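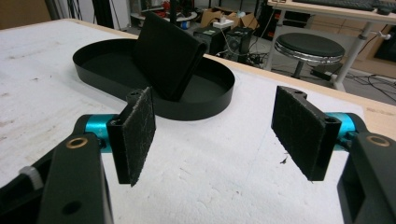 ## Workshop tips: getting your grasp planner to behave

I've been running Prorkov on my bench for a good while now, and these are the little habits I wish I'd picked up sooner (Desmond Achterberg taught me half of them, bless him).

**Mind dark on dark.** A black thing in a black tray is a real trial for any segmenter. Turn the exposure up until you can see the tray's rim clearly, even if the white tabletop washes out a bit, and label the tray and the item as two separate classes from the very first batch.

**Plan from the top edge.** When something soft is leaning up past the rim, let the planner go for the part that sticks out – it'll thank you! I keep a clearance of 5 mm above the tray wall in the config and hardly ever touch it.

**Close slowly on soft goods.** Drop the closing speed to 30 percent for anything that folds. Felt pads are kind to fabric, but a fast close still shoves it sideways.

**Replay before you retrain.** Run 50 saved episodes through the new model first, then 100 if you've changed the camera settings too. Put the kettle on, it takes a while.

**Name your logs properly.** Object, container, then version. My folder called "new_new_August" is still sitting there, and I still don't dare delete it.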